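Automation in Guest Room Services at a Furnished-Rental Company: Effects on Staff Duties, Training and Scheduling

Department of Work and Organization Studies, Halville
Student project report, spring term

1. Background

Plumonden operates furnished short-stay apartments in Halville and employs 24 people in its room services unit. Their duties include clearing surfaces, returning small articles to their places and preparing rooms for the next guest. In April the company began preparing for the partial automation of tabletop work, using software supplied by Zoltport. The present report considers what this preparation has meant for the employees concerned. Technical performance was outside the scope of the project.

2. Method

Interviews were held with 13 employees, among them two shift leads. The project group also attended four work sessions and reviewed the unit's written procedures. Participation was voluntary and all responses were recorded without names. The interview guide was adapted from one developed in an earlier course at the Pongsiri campus.

3. Changes in Daily Work

Before April, every employee in the unit followed the same rotation. A new duty, listed on the schedule as "demonstration work," has now been added. An employee assigned to it performs ordinary handling tasks with a gray gripper in each hand, and the recorded movements are passed to the supplier. Sessions are limited to 10 minutes, after which the employee rests or changes tasks.

The tasks themselves are familiar to the staff. Small articles are picked up from a table, moved and set down again. Several respondents remarked that work they had long done without thinking now had to be done slowly and in a fixed order. One described it as "learning to lift a cup a second time."

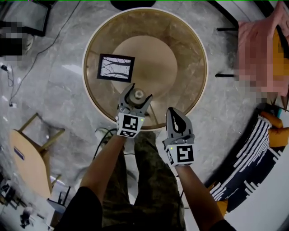
Figure 1. Tabletop handling with two hand-held grippers. The left gripper is open around a small metallic object; a framed print lies on the glass top.

Physical strain was the most frequent concern. Respondents mentioned tired wrists and the difficulty of judging how firmly an object was held. The unit has no written guidance on either point. Employees with smaller hands reported more discomfort than others, although the group was too small for firm conclusions.

4. Skills and Recognition

Demonstration work is paid at the regular hourly rate. Most respondents considered this unfair, given that the duty requires separate instruction and closer attention. Shift leads held a different view and saw the assignment as a welcome break from heavier cleaning. Neither group had been consulted before the schedule was changed.

Opinions on job security were divided. Some respondents expected fewer positions once tabletop work could be done by machine. Others pointed out that bathrooms, beds and guest requests still fill most of a shift. Management stated that no reductions are planned but has not put this in writing.

5. Recommendations

The project group recommends that Plumonden adopt a written limit on daily demonstration time, offer grippers in more than one size if the supplier can provide them, and review the pay grade for the duty. Employees should also be told how their recordings are stored and who may use them.

A second round of interviews is proposed for the coming term, with the same participants where possible. The interview guide and the consent form are attached as appendices.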